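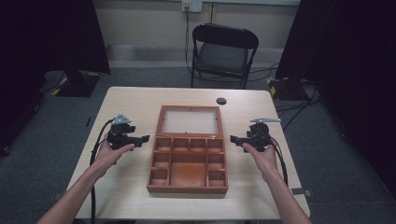
The Ostcombe Family Records Society has completed its index to the parish registers of Rivden. It covers baptisms, marriages and burials, and may be searched free of charge in our reading room. (1/6)

The index holds 2000 entries taken from 12 registers. Names are given as the clerk wrote them. Readers tracing the Kavanagh family should also search under Cavanagh, Kavanah and Cavenor. (2/6)

Where a date of birth and a date of baptism are both recorded, we give both. A gap of several months was common in outlying farms, and one Tanell household brought four children to the font on the same morning. (3/6)

Records less than 100 years old are left out of the public index. Requests for later entries should be made in writing, stating the reader's relationship to the person named. (4/6)

Two burial registers have suffered damage to the lower margins. Doubtful readings are marked with a query - please check these against the film copy before adding them to a family tree. (5/6)

Corrections are welcome and should quote the register number and page. The reading room is open until 8 pm on late evenings during January. Seats at the film readers must be booked beforehand through the enquiry desk. (6/6)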